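4.2 Pairing a room thermostat with the Sunar controller

Pair each thermostat before you mount it on the wall.

1. Switch on the Sunar controller and wait until the green light stays on.
2. Hold down the PAIR button on the thermostat for 6 seconds.
3. In the controller menu, choose Rooms, then Add device.
4. Enter the room number and press OK.

Note: The controller accepts up to 15 thermostats. Larger buildings need a second controller – see section 6.
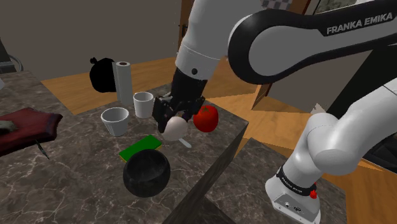
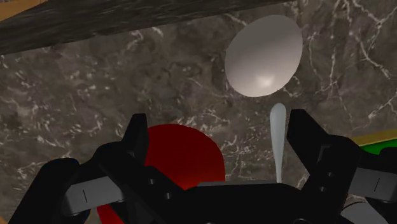
5. Set the day and night temperatures for the room.
6. Fit the thermostat to its wall plate and tighten the 2 screws by hand.

Caution: Turn off the power at the main panel before opening the controller cover.

If a room shows as offline, repeat steps 2 to 4. Controllers shipped from Kulville before November need the software update first.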